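Lo que cuesta de verdad un brazo que desmonta ordenadores

Cuando Vlasta Kadlec me abrió la puerta de Bretia, el taller de reacondicionamiento que dirige desde hace 9 años, yo llevaba preparada una pregunta muy simple: ¿cuánto dinero hace falta? Ella se rió con ganas, puso café y sacó una carpeta bastante gorda, con los presupuestos de dos proveedores, Hájek y Tolon, llenos de anotaciones a lápiz y algún que otro signo de exclamación.

Lo primero que me enseñó fue que el brazo en sí se lleva menos de la mitad de la partida. Luego vienen la pinza, los dedos, los soportes, la cámara de muñeca, los cables de repuesto (¡siempre más de los que uno cree!) y, sobre todo, las horas de quien ajusta todo eso para piezas tan delicadas como un procesador.

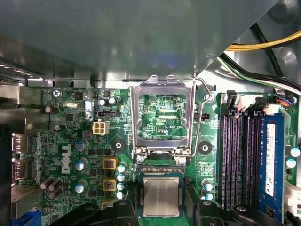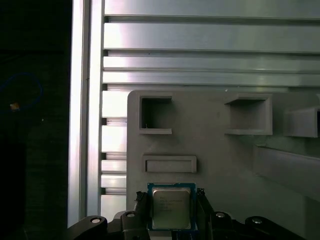
Procesador, al parecer Intel, entre los dedos de la pinza. 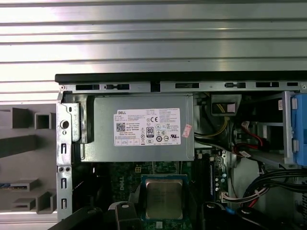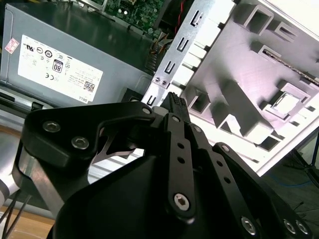

Vlasta reservó 70 horas de puesta a punto en su primer borrador y el contable, con toda la buena fe del mundo, se las quiso quitar. Ella se plantó, y hace bien en contarlo, porque es la línea que más talleres pequeños recortan y la que luego más echan de menos. También pidió tres juegos de dedos, aunque el comercial de Tolon le aseguraba que con uno bastaba, y un contrato de mantenimiento que se pudiera revisar cada agosto, cuando el trabajo afloja y hay calma para leer la letra pequeña.

Sobre comprar o alquilar tiene una opinión muy suya, que comparto a medias: alquilar siete meses, anotar cada parada y sentarse después a negociar con esos apuntes encima de la mesa. En Bromow, el otro taller del polígono, compraron directamente y tampoco se quejan, pero allí trabajan con un único modelo de torre y eso abarata mucho los utillajes.

Antes de irme le pregunté qué línea añadiría hoy a la hoja de cálculo. Se quedó pensando un buen rato, con la taza en la mano, y me dijo que placas base viejas, muchas, para practicar sin miedo. Las está apartando ya en una estantería del fondo.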